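Grovik Hand Tool Practice Guide, second edition
Reviewed by Elin Rosser, 23 June 2022

I've bought enough "good practice" guides to open a new one with low hopes. Grovik's runs 323 pages and promises to set house rules for anyone recording table tasks with a hand-held gripper. Jacobus Zulu and I followed it for 13 shifts at our Lelley site, mostly on clearing dishes and trays.

Chapter 2 is the good part. It says to check the finger pads before each shift, log any wear, and write down what is on the table before you touch it. Dull stuff, but our notes got easier to compare. The old Proken sheet left all that to whoever held the tool. 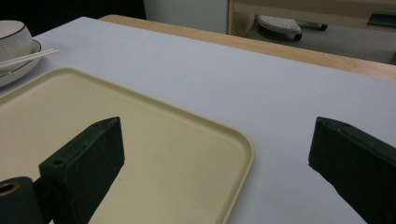
Tray, bowl and chopsticks on the table, with the gripper fingers open over the tray.

Chapter 8 is where I lost patience. The rule for thin items is one sentence: "approach with care." Chopsticks lying across a plate edge are exactly where two people will do two different things, and I wanted a stated angle and a limit on retries. Trays get four pages, most of it about naming files.

I also don't buy the claim on the cover that the guide "ensures consistent results." It gives no test for consistency, so how would they know? Pad wear has the same problem. You are told to replace pads when "visibly degraded," and Jacobus and I disagreed on that twice in one afternoon. A couple of reference photos would have settled it.

Worth borrowing for chapter 2. I'd wait for the October revision before paying for it.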